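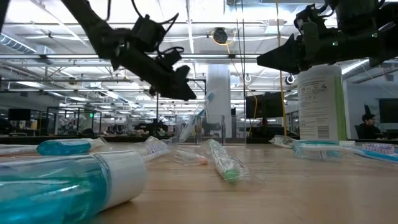
Two arms over the bathroom set, with the tall white container at right.

Liron two-finger gripper: my review after 10 weeks
By Isauro Quezada

I bought a pair of the Liron grippers to replace the Pradach ones I had been using since last year. The price for the pair, with cables and the small adapter plates, was 3915 dollars. That is a lot of money for our group, so I wanted to write down what I found before I forget the details. I compared both models on the same arms, with the same controller from Aravena, and mostly with the same objects.

Our test work is sorting bathroom products. I chose it for a simple reason: a toothbrush in its plastic wrapper is a difficult thing to hold. The wrapper is slippery and it is bigger than the brush, so the finger can close on the plastic and miss the handle completely. A mouthwash bottle lying on its side is the opposite problem. It is heavy, it is round, and it rolls away if one finger touches before the other.

Installation

The screws match the usual pattern and the adapter plate was correct. The first gripper took me most of a morning, the second less than an hour. The manual is short and one drawing is wrong: it shows the connector turned by 90 degrees. If you force it like in the drawing you will bend a pin. I did not force it, but I was close.

The cable is stiffer than the Pradach cable. You must leave a generous loop at the wrist, more than you think, or the last joint will pull on it when it turns fully. I changed my loops two times before I was satisfied.

Gripping thin things

This is the strong point. The fingers are narrow at the end, and they can go under the edge of a wrapper that lies flat on the wood. With the Pradach I had to push the package to the border of the table first and take it from there. With the Liron I can pick it in the place where it is. When a brush stands tilted it is also easier, because the finger does not knock it over when it approaches.

Blister packages are less good. The hard plastic bends, then it jumps back, and the controller believes that the object is lost. I lowered the closing speed and it improved, but it did not disappear.

Gripping big things

Here I am less happy. The opening is smaller than in the Pradach. A tall container is fine when you take it near the top and the arm comes straight, but with an angle of more than 10 degrees one finger arrives early and pushes the container away. For the full mouthwash bottle I use both arms together now. One gripper alone can lift it by the cap side, but the bottle turns slowly in the fingers and I do not trust it.

The rubber pads are glued. After 3 weeks one pad began to lift at the corner. I wrote to the shop in Flikilstead where I bought them and they sent me 2 new pads without any discussion, which I appreciated. Still, I would prefer screws.

Software

With the Aravena controller it works after you change the baud rate by hand. The force reading is noisy at low values. I average it over several samples and then it is usable. The position reading is very good, clearly better than the old one, and it comes back to the same zero after a restart.

Noise

A little louder than the Pradach when it opens. In our open office a colleague noticed it the first day and then not anymore.

Who should buy it

If your objects are flat, thin or wrapped, I recommend it. If you move mainly bottles and boxes, keep what you have or look for a wider model. I keep the Liron on both arms for now, and the Pradach pair is in the drawer for the weeks when we do the bigger items.

My score is 3 and a half of 5. With screwed pads and a corrected manual I would give 4.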